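Storuta pantry table check, Tue 23 September
Checked by Zainab Effiong

1. Work table
Wooden outer edge: pass. No splinters, and I ran my hand along every side! Pale top wiped down, lovely job.

2. Tins
Dents, rust, bulging lids: none found, on the flat ones or the tall ones. Really pleased with this lot! Pull tab on the gold lid sits flat. 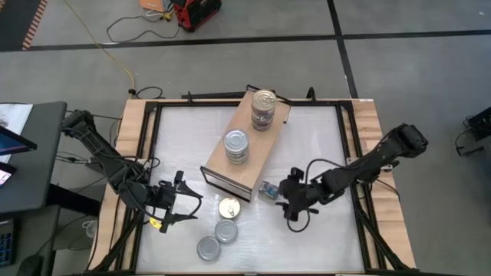 3. Raised wooden box
Steady when pushed. Keep the tall tins well in from the edge please, Olumide.

4. Small clear tub, blue label
Stand upright before locking up. Next check in October.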